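I've been trying to finish a personal essay since before Easter, and by April I'd decided the problem was my laptop. So I bought a Voko, one of those little writing machines with a keyboard, a grey screen and no internet to speak of. I've had it long enough now to have opinions.

First, the typing. It's lovely! The keys are deeper than I expected and have a soft clack to them, loud enough that I took it out of the bedroom after the first night but fine in a café. I wrote 2000 words in one sitting the weekend it arrived, most of them about my grandmother's caravan, and I kept 600 of them. For me that's a very good rate.

The screen shows you 11 lines at the default size. I thought I'd hate that. For a first draft it's fine, even a bit freeing, as you can't scroll up and fiddle with your opening paragraph for the fortieth time (well, you can, but it's slow enough that you give up). For revising it's hopeless. I tried to move a section about the beach to the end of the piece and lost track of where I was, then pasted it in twice. Do your cutting and rearranging somewhere else.

Getting your work off the thing is my main grumble. There's a cable, and there's a sync button that's meant to send drafts to your email. The cable works every time. The sync worked for me 2 times out of the first week's tries and then sulked until I updated it on 11th May. It's behaved since, but I still plug in the cable if it's something I care about.

I did look at the Berker before buying. It has a bigger screen and a proper backlight, and if you mostly write at night you should probably go for that one — the Voko is miserable in a dim room. But the Berker is heavy, and the one I tried in the shop had a wobbly space bar, and I couldn't get past it.
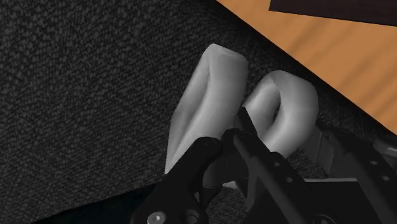
Battery life has been terrific. I charge it when I remember, usually after a couple of weeks of morning sessions, and it hasn't died on me mid-sentence yet. The case is sold separately, annoyingly, and comes in one colour. Mine lives in an old tea towel.

Would I recommend it? If you write essays or memoir and your trouble is getting a draft down, yes, I think so. If you're a poet who fusses over line breaks, the narrow screen will wrap them in odd places and drive you mad. The essay's finished, by the way. It's called Kelow, after the caravan park, and it's a good deal shorter than I'd planned.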